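# Counter Storage FAQ: Plates, Bowls, Racks

The Guvstead kitchen notes get the same questions over and over. Most of them assume there's a product that will fix a crowded counter. I have my doubts.

**Do I need a turntable for sauces?**

Maybe. A two-tier one suits a corner, and bottles at the back stop going missing. It also invites you to keep twelve sauces when you cook with four.
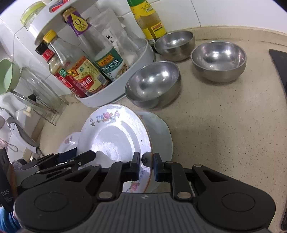
*Page last changed: April*

**Is it OK to leave steel bowls out on the counter?**

Sure, if you use them daily. I've never bought the idea that everything must live behind a door. Bowls you use twice a year are another matter.

**Where should pot lids go?**

Upright, in a wire rack. The Gridberg catalog will sell you a lid organizer for $40. A plain dish rack does the same job, and a glass lid is easy to spot in it.

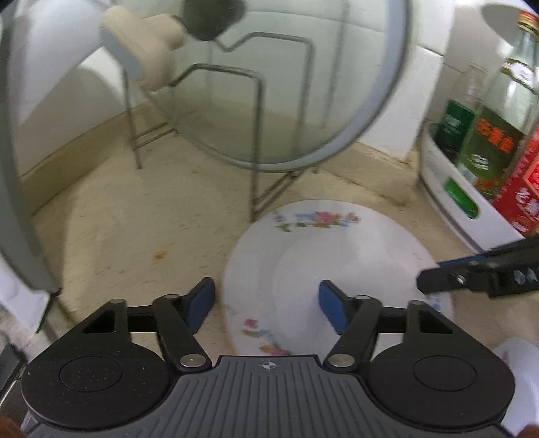
**How do I keep painted rims from wearing off?**

Wash them by hand with a soft sponge and mild soap. "Dishwasher safe" on the box is a claim I'd treat with caution, especially with a metallic edge.

**Which storage habits are worth the bother?**

- Nest bowls by size. It saves more room than any gadget I've tried.
- Hang the strainer and ladle on a wall rail -- but only the tools you reach for.

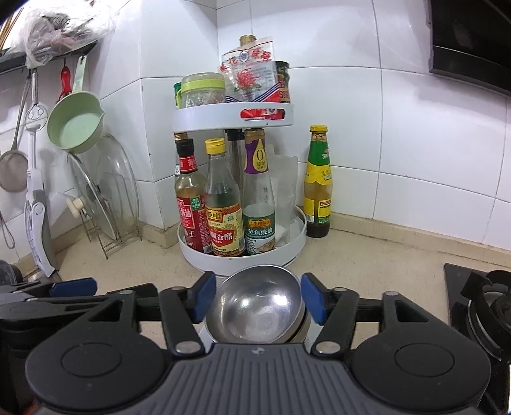
- Clip opened spice bags shut. Matching jars look nice and cost plenty.

**Can I stack small plates with big ones?**

Big on the bottom, small on top. Mixed piles slide, and a scalloped edge won't sit neatly under a larger plate.
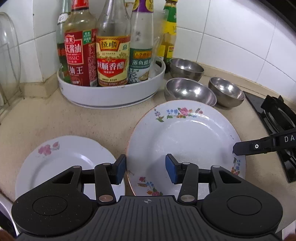
Felt dividers from Pumetti are supposed to prevent scratches. A folded paper towel has done fine for me -- I'd save the money.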